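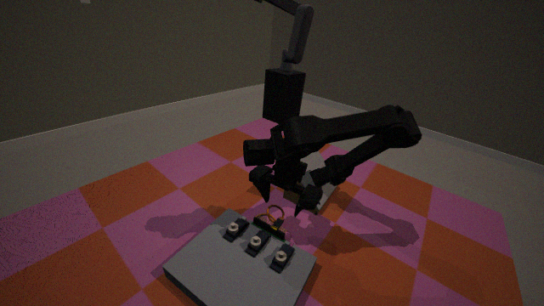

How often should you oil a wooden cutting board?

Once a month is plenty for a board that gets used every day, and every other month will do for one that mostly leans against the backsplash looking nice. A brand-new board is thirstier than that. Give it a coat every evening for its first week and it will start off on the right foot.

I get asked this more than anything else, so I thought I'd put it first this time instead of making you scroll for it. The rest of the page is everything I know about looking after wood in the kitchen – boards, spoons, rolling pins, the butcher block if you're lucky enough to have one – and I'm afraid it has grown a bit since I first typed it up. Get yourself a cup of coffee.

Which oil to use

Food-grade mineral oil, from the drugstore. It's sold in the laxative aisle, and yes, it's the same stuff. You do not need the little bottle with the picture of a cutting board on it, which costs three times as much. I used Trirkix board oil for a couple of years when my sister kept giving it to me for Christmas, and it was perfectly good, and so is the drugstore kind.

Please don't use olive oil or the vegetable oil you cook with. They go rancid down in the grain, and then everything you slice smells faintly of old crayons. I did this to my mother's bread board when I was first married and I still feel bad when I look at it.

If you like a little more protection, melt one part beeswax into four parts mineral oil in a jar set in a pan of simmering water. Stir it with a chopstick, let it cool, and you have board butter. It keeps for ages. I make mine in April when I do the spring cleaning, and a jam jar of it usually sees me through to the next one.

How to put it on

Wash the board the night before and let it stand on edge so that both faces get air. It needs to be bone dry. If you oil a damp board you're just sealing the water in, and you'll wonder why it feels tacky.

Warm the oil a little by standing the bottle in a bowl of hot tap water. Pour a puddle the size of a silver dollar in the middle of the board and rub it out with a piece of old T-shirt, going with the grain. Do the back and the edges too, and be generous with the end grain, where the wood drinks the most. Wait 20 minutes and see if there are any dull patches. If there are, go over those again. Then leave it overnight and buff off whatever is left in the morning.

Save the T-shirt rag in a jar with a lid. It gets better with use, and it's just right for a quick wipe of the spoon handles while you're waiting for the kettle.
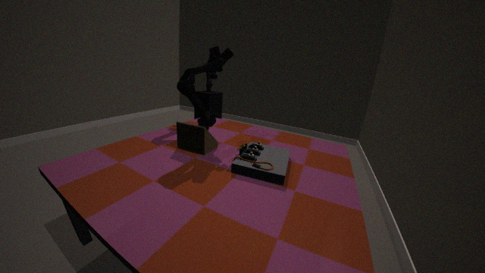

Getting smells out

Onion and garlic are the usual culprits. Scatter a handful of coarse salt over the board, cut a lemon in half, and scrub with the cut side, squeezing as you go. Let it sit while you do the rest of the dishes, then scrape it off and rinse quickly in cool water. Hot water seems to set the smell, or that's what I was always told, and I've never been brave enough to test it.

For fish, use baking soda made into a paste with a splash of water. Leave it on longer, a good half hour.

Marion Menzies wrote in to say she rubs hers with a slice of raw potato and salt when she's out of lemons. I tried it on a Friday after a big pot of curry and it did take the worst of it off, though I ended up doing the lemon as well the next day. Thank you, Marion! It's a nice one to have up your sleeve.

Stains are another matter. Beets and turmeric will fade by themselves if you put the board in a sunny window for an afternoon or two, turning it over halfway so it doesn't cup. I quite like a board with a bit of color to it anyway.

When a board feels fuzzy

That furry feeling is the grain standing up, and it's easily put right. Dampen the board, let it dry completely, and sand it lightly with 220-grit paper wrapped around a block. Wipe away the dust, dampen it once more, dry, and sand again. The second time it will stay smooth. Oil it straight afterward.

Wooden spoons get the same treatment, only hold the paper in your palm and twist the spoon through it. I do all of mine in one go out on the porch steps, with the radio on, and it's a very pleasant way to lose a morning.

If it has warped

Lay the board on a damp towel with the hollow side down, put another dry towel on top, and weigh it down with your heaviest pan. Leave it overnight. A small warp will often come out, and if it's halfway better in the morning, wet the towel and give it a second night. Mine took three, but that board had been through the dishwasher (not by me).

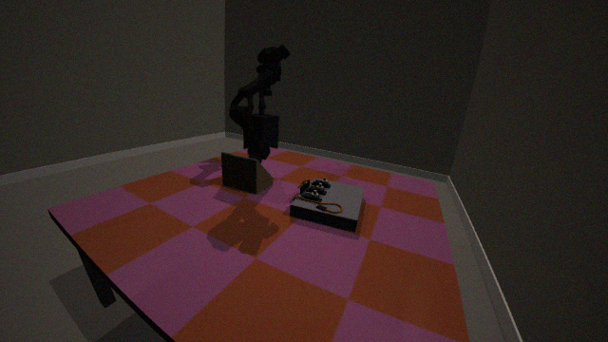

A board that rocks only slightly can be lived with. Put a folded damp dishcloth underneath and it won't budge, and that's good practice with a flat board too, especially if you have slick countertops or you're chopping something stubborn like squash.

Cracks are where I'd draw the line. A hairline split along the edge can be glued with a food-safe wood glue and clamped for a day, but if you can get a fingernail into it, so can chicken juice, and it's time to let the board retire. Saw off the good end and you've got a cheese board. Wekesa Mosoti, who taught the woodworking class I took at the library, made trivets out of his old ones, and I've been using one of them under my teapot ever since.

A few odds and ends

Never soak anything wooden. Wash it, rinse it, dry it, stand it up.

Keep boards away from the side of the stove. The heat dries one face and not the other.

Rolling pins only want a wipe and a scrape. If dough has stuck, let it dry and it will flake off with a plastic scraper.

Salad bowls can have the board butter too, but go lightly, or your lettuce will slide around.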